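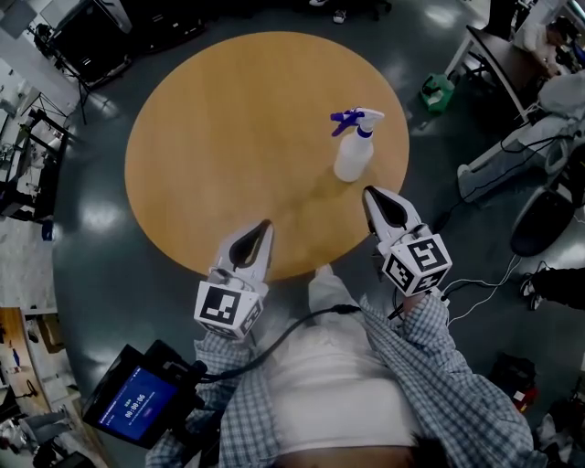
Report on the Visit to the Lornton Public Laundry and Wash House

Members of the Gresa Local History Society visited the former wash house at Lornton on a Wednesday afternoon in October. The group was received by Amna Virk, keeper of the building, and the tour began at two o'clock in the boiler room.

The wash house was built to serve 446 households on the lower streets of the town. Each household was entitled to one half-day a week at the troughs, and the attendant entered every booking by hand. The surviving ledgers contain 3,474 entries, which Jawad Farooqui is now copying into a searchable index. Members were shown two of the volumes. Soap was charged separately until the price was folded into the admission fee.

The drying loft was of particular interest. Its sliding racks remain in place, although the iron runners on the north side have rusted and cannot be moved. Repairs to the roof above are expected to begin in the spring.

Lowri Hughes gave a short talk on household cleaning before piped hot water, drawing on letters held by the Society. Questions followed over tea.

Members wishing to consult the ledgers should write to Ms. Virk in advance. The next visit will be to the Trorodus pumping station.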